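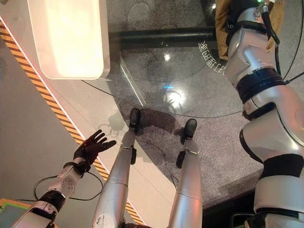 Household energy use in winter depends as much on daily habits as on the age or make of the boiler. The Vamgate Home Energy Service has prepared the following guidance for tenants and owners who wish to reduce waste without making the home uncomfortable. It applies to all properties on the Chowdary estate, whether heated by gas or by electricity. Draughts can be found with the simplest of methods: on a windy day, a strip of tissue held close to the edge of a window or door, will usually detect moving air. Each gap should be noted before any sealing material is bought.

Sealing gaps

Self-adhesive foam strip is suitable for most opening windows. Surfaces must be cleaned with warm soapy water and left to dry fully before the strip is applied. Brush strip is preferred at the foot of external doors, where foam wears quickly. Air vents, airbricks and the trickle vents in window frames must never be covered, particularly in rooms containing a gas appliance or an open fire.

Radiators

Radiators that are warm at the bottom and cool at the top generally contain trapped air. The heating should be switched off and the system allowed to cool. A cloth is then held beneath the valve and the key turned slowly anti-clockwise until the hissing stops and water appears. Residents with a sealed system should check the pressure gauge afterwards. Furniture should stand clear of radiators, and long curtains should be tucked behind them or shortened to the sill.

Hot water

Cylinders fitted before the estate was refurbished may have only a thin jacket. Replacement jackets are held at the Dradar Road store, which serves 138 homes. The thermostat on the cylinder should be left as set by the engineer – lowering it may allow bacteria to grow in stored water. Exposed hot pipes can be lagged with foam tube, cut to length with a bread knife and closed with tape at the joints.

Kitchen and laundry

Kettles should be filled only with the water needed, though always enough to cover the element where this is exposed. Pans should be matched to the size of the ring and kept covered. Frost in a freezer should be cleared once it reaches 7 mm. Washing dried indoors should be placed in one room with the door closed and a window slightly open.

Further help

Gopinath Unnithan and Mingxuan Zou are available to visit residents who cannot carry out these tasks themselves. Visits may be requested at the Sevis Lane office until the end of February.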